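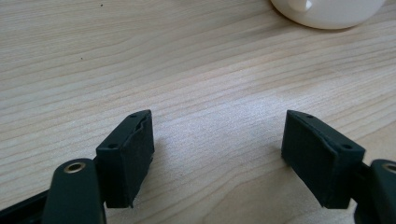

*Light wood table, white mug up in the corner.*

# Does it matter where I read?

13 Nov 2019

Okay, so my project started with a very big book. The Lorente Reader is 998 pages long (the edition with the small print, naturally), and I had to get through a good chunk of it for another class anyway. I'm slow, I complain about being slow, and everyone has a theory about it. Mine was that I read faster at home. My family's theory was that I read faster anywhere without a fridge. I figured I could test that!

## What I did

I read in three places: at a table at home, in the Zerkville library, and at Branari, the coffee place by the bus stop with the squeaky door. I used a reading timer called Plullov, which lets you start and stop a session and type in the page you ended on. After each session I closed the book and wrote down everything I could remember, then checked my notes against the text. I also gave every session a mood score, mostly for fun, and I ended up using it more than I expected.

My rule was no phone except for the timer. I broke that rule at Branari a lot. Those sessions are marked with a star in my log and I left them in, because throwing them out felt like cheating in my own favor.

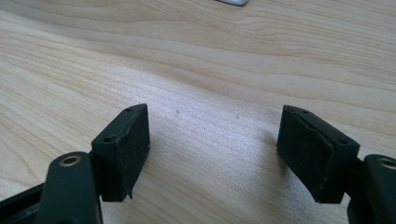 *The tabletop again, mostly wood grain.*

## What I found

The library won on speed, and I didn't love that. I'd sit down, it would be dead quiet, and the pages just went. But my notes from there were thin! I'd remember who was arguing with who and have no clue what the argument was about. At home I was slower and my notes were way better, maybe because I kept stopping to stare at the wall and think (or to get a snack, fine, the family gets half a point).

Branari was all over the place. One session there was my best of the whole project and another was so bad that I read the same page over and over and then gave up and listened to the people behind me talk about a boat.

The mood scores went with the notes and had hardly anything to do with speed. When I was in a good mood I remembered more, even when I read less. I'd want to look at that again with other people, since one reader is a pretty tiny study and I'm the one giving myself the scores.

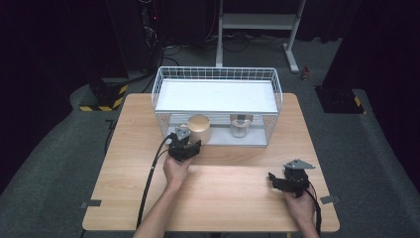 One classmate who read my draft said the time of day was the real problem, and that I couldn't blame the room for anything when all the library sessions were in the morning and all the Branari ones were after school. I didn't have a good answer to that. I went back through the log and it's true, so the speed result could just be me being awake.

## If I did it again

I'd swap the times around, and I'd pick shorter readings so every session covers the same number of words. Almost 2000 words would be plenty for one sitting. I'd also get somebody else to check my notes, and I'd sit farther from that door.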